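Mudis – teleop demos, wrist camera set

Hi, and thanks for grabbing this. Mudis is the set of demonstrations I recorded in February by driving our arm by remote control, one task at a time, with a small camera up at the gripper. If you've used Banent (our older set, hand-guided, a lot jerkier) the layout will look familiar.

There are 487 episodes in the folder. I drove 259 of them and Florin Roman drove the rest. You can tell us apart pretty quickly – Florin moves slowly and lines everything up first, and I swing in and fix it at the end. The operator is in the metadata if you'd like to split on it, and I'd be curious what you get!

Each episode folder has the wrist video, the joint log and a short notes file. Gripper opening is logged from 0 (shut) to 1 (wide open). 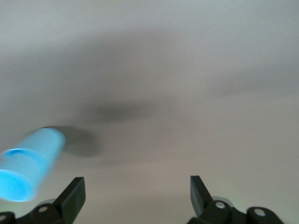
The notes files are worth a read before you filter anything. I typed them between runs, so the spelling is all over the place, but they say when I let go of the controller, changed my mind or had to start a reach again. I left the fumbles in on purpose. Fast wrist turns get blurry, and I haven't sharpened or dropped any of those frames.

Loading is the same as before: point the Braleta reader at the top folder and it'll find the episodes by itself. Version 2 of the reader or newer, please – the old one mixes up the time stamps and you'll get video running ahead of the joints. (Ask me how long that took to find.)

Known problems:

- 8 episodes have no notes file. The video and joints are fine.
- The colour balance wanders a bit, so don't lean on exact shades.
- Folder names starting with "jia" come from the practice rig, Jia, and have a different joint order.

Last updated 12 March 2025. If something won't open, send me the folder name and I'll upload it again.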